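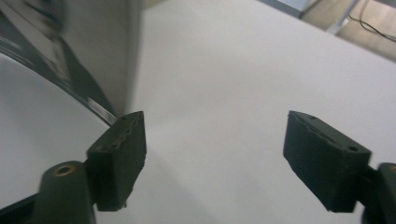

Step 1: Pull everything out first

I put off sorting my magazines for years. By last March the pile next to my desk in Flaltham was tall enough to hold a coffee mug, so I finally gave it an afternoon. Do yourself a favor and get every issue out before you decide anything - under the bed, the bathroom, the bag you took on vacation. I ended up with 324 of them.

Step 2: Clear a big flat space

You want a table you can wipe down and leave alone for a few hours. Mine gets a quick pass with a damp cloth and then a dry towel, and I let it sit a good 20 minutes before any paper goes near it (glossy covers stick to damp spots and the ink comes right off, ask me how I know!).

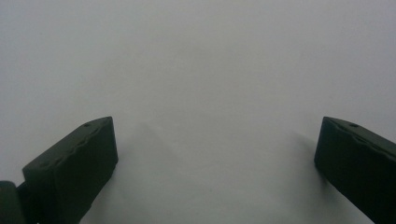
Once that's done, start dealing issues out by title. Don't read them! I always read them. If you hit one you can't place, start an odds and ends stack and keep moving.

Step 3: Decide what stays

My rule is pretty loose. If I've opened it in the last two years or I'd be sad to lose it, it stays. Recipes I tear out and put in a folder. The rest goes in a box for the swap shelf over in Stiltow, where somebody always wants old travel issues.

Step 4: Stand them up

Stacks are the enemy. You'll never pull out the bottom one. Line the issues up with the spines facing out, oldest on the left, and put a bookend at each end. Thin magazines slump, so keep each run to 30 or fewer and pack them snug.

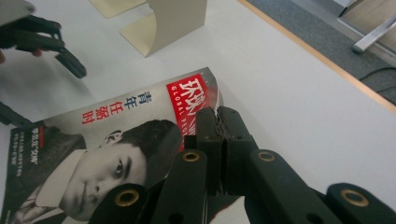
Metal ones with a flat foot work best for me, because the weight of the first few issues holds them in place. For the really floppy stuff I use Stonano file boxes, and I write the title and years on the front in pencil so I can change it later.

Step 5: Keep it going

When a new issue comes in, an old one goes out. I check the shelf whenever the Tapia catalog shows up in the mail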